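7 Mar 2025
Room sort-out, Edley building, second session

Started late, the key wasn't at the desk. Ignacio had already moved the shelving over to the wall by the time I got in, so we left it where he put it. It needs a fixing at the top before anything heavy goes up there. Brackets are on the Watkins order, 31 for the lot with delivery.

Tables. The round white one stays in the middle. I tried it nearer the desk first and you couldn't get the office chair out without knocking the legs, which are thin and mark easily. Middle is better. The rectangular one goes behind it with the checked cloth on. Elaheh wants the cloth off because it slides. I want it on because the top underneath is scratched. Left on for now, clips to be tried next week.

The gold wire side table is to the right of that one. It rocks. Put a folded bit of card under it and it still rocks, so it's the ring at the base that's out, not the floor. Will look at it upside down when there's time.

Orange box lives on the round table until the shelves are finished. Please put the lid back on after. The pen stays with it, the last one walked off in November and we had nothing to label with for a fortnight.

Cable: coil it and leave it on the checked cloth. I don't mind how it's coiled as long as it isn't round the chair base again. Plates go back to the kitchen at the end of the day, including mine.

Floor was done with the Bresine cleaner, 400 ml to the bucket. That's more than the label says and it left a film by the door the first time, so I went over that part again with plain water. Try half next time. The gloss shows every scuff, felt pads wanted for all the chairs. Ignacio thinks 2 packs will do it. I've put down 3.

Still to do:
Shelf fixing
Clips for the cloth
Felt pads
Wire table, base ring
Flatten whatever cardboard is finished with and take it down
Ask Elaheh which desk things are hers before anyone shifts them 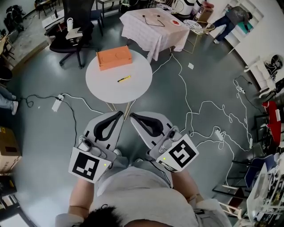

Desk drawers I haven't touched. The left one sticks, and there's candle wax in the shed that might free it. Back in on Monday to do the shelf fixing if the brackets have come.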